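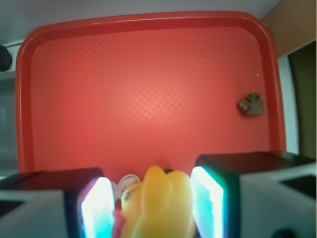

Home Safety Walk-Through: My Checklist, With Comments

I do this once a year, on 1st January, before I've had enough coffee to talk myself out of it. Seema Kushwaha got me started when she was my neighbor on Domard Street, and the bones of the list are hers. The comments are mine, and so are the fails. I mark each line OK, FIX or WATCH, and I write down whatever I was thinking when I looked at it.

House: two floors plus basement, 1,278 square feet, older wiring in the back half.

SMOKE AND CO ALARMS

Test button on every alarm, upstairs and down - OK
All of them loud. The dog left the room and stayed gone until lunch.

Date on the back of each alarm - FIX
The one in the upstairs hall is past its ten years. It still beeps when I push the button, but the button only tells you the horn and battery work, so it's getting replaced anyway. I wrote the new date on masking tape and stuck it to the side where I can read it without a ladder.

CO alarm near the bedrooms - OK

CO alarm in the basement - WATCH
It's plugged in behind the shelving and I had to move a box of paint to see it. I'd like it somewhere more open but the only other outlet down there runs the freezer.

KITCHEN

GFCI outlets by the sink, test and reset - OK
Left one was stiff. I pushed it twice to be sure and it tripped both times.

Extinguisher: gauge in the green, pin in place, nothing stacked in front - FIX
Gauge fine, pin fine. A bag of onions was hanging on it. (Mine. I hung it there in August and forgot!)

Counters by the sink clear of cords - OK
I used to have the toaster cord running right behind the faucet, and Seema gave me such a look about it that I bought a shorter toaster setup the same week.
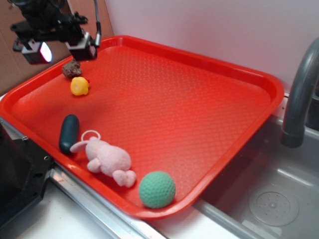 Under-sink cabinet, feel for damp around the trap and the shutoffs - WATCH
Dry to the touch, but there's a green crust on the cold shutoff. I wiped it off and I'll look again in a month. If it comes back I'm calling Bhardwaj Plumbing and not messing with it myself, having learned that lesson in the upstairs bathroom.

Cleaning products up high or latched - OK
My sister's kids visit a lot. Dishwasher pods moved to the top shelf last year and they've stayed there. The drain opener I got rid of altogether, I take apart the trap now if it's slow.

Range hood filter - FIX
Oh boy. Soaked it in hot water and dish soap and then had to do it again. This is a fire item, not a housekeeping item, so it stays on this list even though my husband thinks it's cheating.

Stove anti-tip bracket - OK
Open the oven door, lean on it a little, see if the back feet lift. They don't.

WATER HEATER AND FURNACE

Hot water temperature at the kitchen tap - FIX
I got 131 with the candy thermometer. Turned the dial down and I'll measure again after it's had a day to settle. The dial is one of those with no numbers on it, just a triangle, so this is a guessing game every time.

Nothing within 3 feet of the furnace - FIX
Christmas boxes. Every single year I do this walk-through with the Christmas boxes sitting there, and every single year I write FIX. Moved them while I was still holding the clipboard.

Furnace filter - OK
Changed it. The Coltavine ones fit without bending the frame, which the cheap ones never did.

Vent pipe joints, look for rust or gaps - OK

DRYER

Lint trap and the slot under it - OK

Vent hose behind the dryer - FIX
Crushed flat on one side where somebody (me) shoved the machine back too hard. Pulled it out, vacuumed behind, cut the hose shorter. It dries towels so much quicker now that I'm a bit mad about the whole last year.

Outside flap opens when the dryer is running - OK 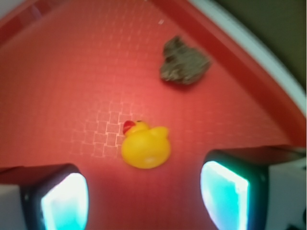 STAIRS AND FLOORS

Handrails, pull hard on each bracket - FIX
Basement rail wiggles at the bottom bracket. The screw had chewed its hole out. I packed it with toothpicks and wood glue, and I'll pull on it again once it's cured. If it moves at all I'm going into the stud with a longer screw.

Light switch at top and bottom of stairs - OK

Rugs with grippy backing - WATCH
The runner in the front hall creeps. I've turned the pad over for now. Seema's advice was to get rid of the runner, and she's probably right, but I love that runner.

Stuff left on the steps - FIX
One library book, one screwdriver. The screwdriver was from fixing the rail.

CORDS AND POWER

Extension cords used as permanent wiring - FIX
The lamp in the den again. I need an outlet on that wall. Got a quote from Drenden Electric and I'm thinking about it - it's more than I wanted to spend, but I've been saying that for two years running.

Space heater plugged straight into the wall - OK
No power strip, and nothing hanging near it. It goes off when we leave the room.

OUTSIDE

House number readable from the street - OK
Porch light - OK
Front step - WATCH
Crack on the left side is a little longer than the pencil mark I made last time. New pencil mark made.

Still to buy: one hall alarm, longer rail screws, hook for the onions.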